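Smells in a steel bottle nearly always start in the threads and the cap seal. Rinse after every use, and once a week fill it with hot water and two teaspoons of baking soda. Leave it overnight with the cap off. 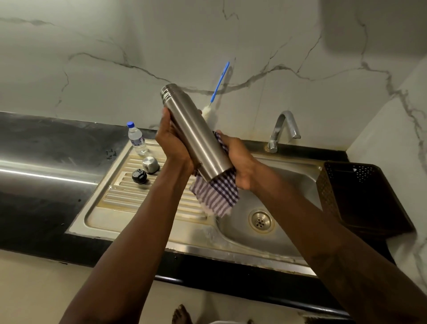
Coffee stains take longer. Use white vinegar and water, half and half, for over 6 hours — then rinse twice. Skip bleach, which can pit the steel.

Pull the rubber ring out of the cap and soak it separately. Store everything open in a cupboard.
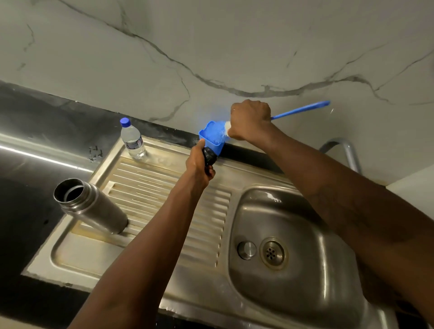
**Filed under:** Kitchen, Cleaning

Replace the ring when it goes stiff. Wamico Hardware keeps the common sizes.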